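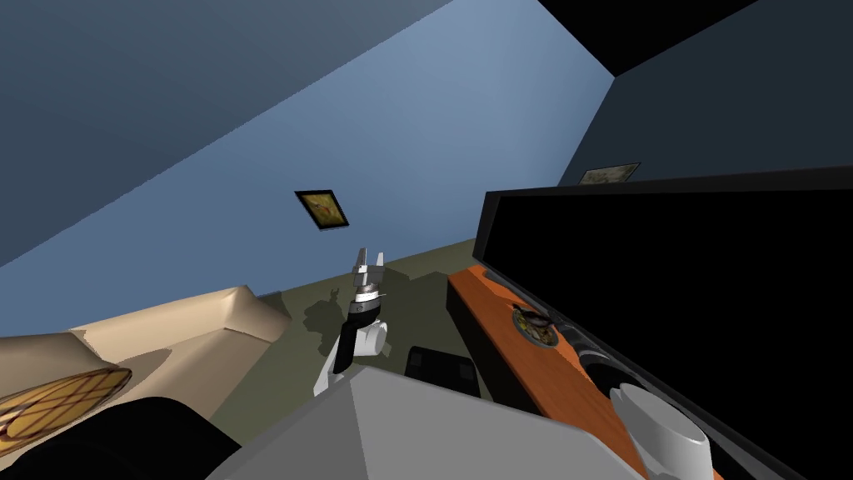

Simulation penchée et bras qui vise à côté du bol : par où commencer ?

Posté par mamie_python, le 17 juin 2022

Bonjour à toutes et à tous,

Je me permets de venir vers vous, car notre petit club de robotique du lycée tourne en rond depuis trop longtemps et j'aimerais bien que les élèves finissent l'année sur une note joyeuse ! J'anime l'atelier avec une collègue de physique et nous avons 6 élèves, très motivés, qui travaillent sur un projet baptisé Sterier : un robot à deux bras qui doit ranger un salon virtuel. Tout se passe en simulation, dans un séjour avec canapé, grande télévision et meuble télé sur lequel il y a de la vaisselle. Le premier exercice consiste à aller chercher le bol blanc sur le meuble et à le déposer un peu plus loin.

Nous avons deux soucis, peut-être liés, peut-être pas du tout (c'est bien pour cela que j'écris).

D'abord la vue. La caméra virtuelle est fixée au robot et le salon apparaît complètement de travers, avec le mur en diagonale et les cadres penchés. On voit un seul des deux bras, pince en l'air, et une bonne partie du corps du robot au premier plan. Les élèves ont essayé de redresser tout cela à la main, en changeant des angles un peu au hasard, et ils ne savent plus très bien d'où ils sont partis.

Ensuite le mouvement. Quand on demande au bras de rejoindre le bol, il part avec beaucoup d'assurance... vers le canapé. Sur 2 957 essais lancés en automatique pendant les vacances, 2 432 se sont terminés sans que la pince touche quoi que ce soit. Nous utilisons le module de planification Brurilo, installé en janvier, et la pièce vient d'une scène toute faite que nous n'avons pas modifiée.

Si quelqu'un a déjà accompagné des jeunes sur ce genre de chose, je suis preneuse de toutes les pistes, même les plus bêtes. Merci d'avance, et pardon pour la longueur !

Réponse de Jana Harms

Bonjour, et bravo à vos élèves, c'est un très joli projet !

À mon avis vos deux soucis n'en font qu'un. Si la position du bol est calculée à partir de la caméra, toute erreur sur l'orientation de celle-ci se retrouve dans la consigne envoyée au bras. Une image penchée n'est pas grave en soi, une caméra montée sur un robot a le droit de l'être. Ce qui est ennuyeux, c'est que le programme croie peut-être encore qu'elle est droite. Il faut vérifier que la transformation entre la caméra et la base du robot est bien relue après chaque modification, et qu'elle n'est pas recopiée en dur quelque part (chez nous elle l'était, dans un vieux fichier de configuration, et nous y avons passé un week-end entier).

Voici comment je procéderais avec le groupe. Remettez la caméra dans son orientation d'origine, quitte à recharger le modèle complet du robot. Affichez ensuite les axes du repère de la caméra, ceux de la base et ceux du bol, chacun avec ses trois couleurs. Faites imprimer la position du bol dans le repère de la base et comparez-la avec celle que donne directement le simulateur. Si les deux ne tombent pas d'accord, inutile de toucher au planificateur.

Pensez aussi aux unités ! Degrés d'un côté et radians de l'autre, c'est un grand classique, et cela donne précisément ce genre de bras très sûr de lui qui part dans la mauvaise direction. Regardez enfin l'ordre des rotations - roulis, tangage, lacet - car deux logiciels ne l'écrivent pas forcément pareil.

Une fois que c'est réglé, je placerais une simple boîte par terre, bien dégagée, avant de revenir au bol. Un bord arrondi, posé près d'un écran, c'est beaucoup demander pour une première prise. Et gardez les essais ratés : les élèves de mon atelier Mösli en ont fait un très beau poster.

Courage, vous êtes plus près du but que vous ne le pensez.

Réponse de ledell_fan

Même problème chez nous avec Ledell, on a réinstallé et c'est passé. Je ne sais pas si ça marche pour Brurilo. Sinon baissez la vitesse.

Réponse de mamie_python

Merci infiniment Jana ! Nous avons regardé ensemble ce midi, et c'étaient bien les degrés, dans un fichier que personne n'avait ouvert depuis la rentrée. Le bras part maintenant du côté du meuble télé, ce qui a été applaudi comme il se doit. Il s'arrête encore trop haut au-dessus du bol, alors nous allons afficher les axes comme vous le conseillez et essayer d'abord avec la boîte. Et merci aussi à ledell_fan, nous baisserons la vitesse pour mieux voir ce qui se passe à l'arrivée.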